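Osstead Bench Guide, Section 4: Setting up a station where people and the hand tool share the work

Read this section before you move any furniture. It was written by Forough Jalali for the Flaltura rollout and revised in April after the first crews had worked with it. Sales material for this system says a station "runs itself after set-up". It doesn't, and you should staff it as if you had never read that sentence.

4.1 Before you start

The hand-held gripper is there so that a worker can do a task by hand and have the motion recorded. The recordings are later used to teach an arm the same task. During this stage you aren't saving any labour. You are adding to it, because the person is doing the job and also doing it in a way the software can follow.

NOTE: If your manager has already cut hours on the strength of the automation plan, stop and show them this page.

4.2 Setting up the station

1. Choose a bench the crew already uses. A special demonstration bench gives you tidy recordings of a job that doesn't exist.

2. Set the bench height for the person, then clear the space they need for both arms.

3. Check that the printed marker on the gripper is clean and flat. Wipe it with a dry cloth. Do not use solvent.

4. Open and close the fingers 19 times with nothing between them. If they catch, tag the tool and return it to stores.

5. Record 2 trial runs and play both back before you go on.

6. Write the job down in plain words on the station card: what gets picked up, where it goes, who normally does it. The last item is often left blank. Fill it in.

CAUTION: Keep fingers, lanyards and loose sleeves away from the gripper jaws while they are closing.

4.3 Setting the workload

The Sterum planning sheet suggests 100 recordings per worker per shift. Treat this as a ceiling. Gholamreza Hashemi ran the Sadeghi line at that rate for the first part of the rollout and reported sore wrists, short tempers and a growing pile of runs that had to be thrown out. He dropped the rate and kept more of what he recorded. The sheet still says 100.

1. Agree on a rate with the crew, in their own words and on their own time sheet.

2. Swap people off the gripper before they ask. Most won't ask.

3. Log thrown-out runs under the task and never under the worker's name.

4. Keep ordinary production targets separate. A recorded run is slower than a normal one, and anyone who is judged on both will rush the recording.

NOTE: The full task set calls for 4000 recordings. At a humane rate this takes longer than the brochure allows. We have no advice on how to close that gap, other than to change the brochure.

4.4 Siting the station in a shared room

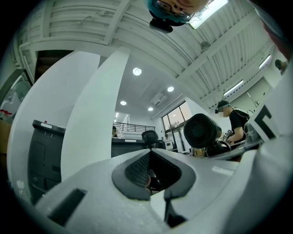
Siting gets less thought than it deserves, and the usual mistake is to plan for the machine and let the people fit in where they can. Osstead's floor template has a box for the tool and a box for the bench and nothing at all for whoever is sitting nearby. Allow for a room with a desk fan on its stand, an office chair at the counter, daylight from a tall window on one side and tube lights overhead, and someone leaning in over a bench with a headset strapped across their eyes. A person working like that can't be expected to notice a colleague passing behind with a carton. Mark the walkway on the floor and leave it wide enough for two.

1. Put the chair back where people sit. If it's in the way of the work, move the work.

2. Look at the lighting from the worker's position and again from the tool's. Glare that a person squints past can spoil a recording.

3. Tell everyone in the room when recording starts and stops, including those who aren't on the project. They may be in it anyway.

4. Let people step out of the room during recording without giving a reason.

CAUTION: Anyone wearing a headset must have a second person within speaking distance who is not wearing one.

4.5 When the arm arrives

Ask in writing what happens to the people who made the recordings. "Redeployed to higher-value tasks" is not an answer until someone names the task, the pay and the start date — get all three before you sign off the station. Keep the signed copy with the station card.

Go to Section 5, Storage and charging.

2 comments | 19 shares

Contact the Osstead documentation desk | © Osstead | Back to top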